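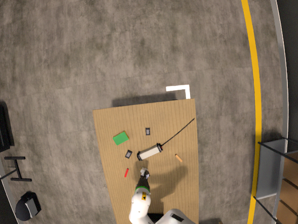
Wooden table on a concrete floor, with a white robot arm reaching across it

Godby Youth Theatre: progress report to the Wunivia Fund
Wednesday, June 15, 2022

We opened Barrera last month and I am still buzzing! Total attendance over the run was 655, with 334 on the closing night alone, our best single house so far. The cast of 41 includes nine who had never set foot on a stage, and two of those are already asking about solos.

Your grant paid for the band, the hire of radio mics and Maarja Ķēniņš's singing workshops. The harmonies in the harbour chorus came on hugely – you could hear every word at the back. The second mic pack kept dropping out, so we will hire from a different firm next time.

We have £767 left, and would like to put it towards script licences for Griren. Auditions are in August, rehearsals start the week after, and the hall is booked.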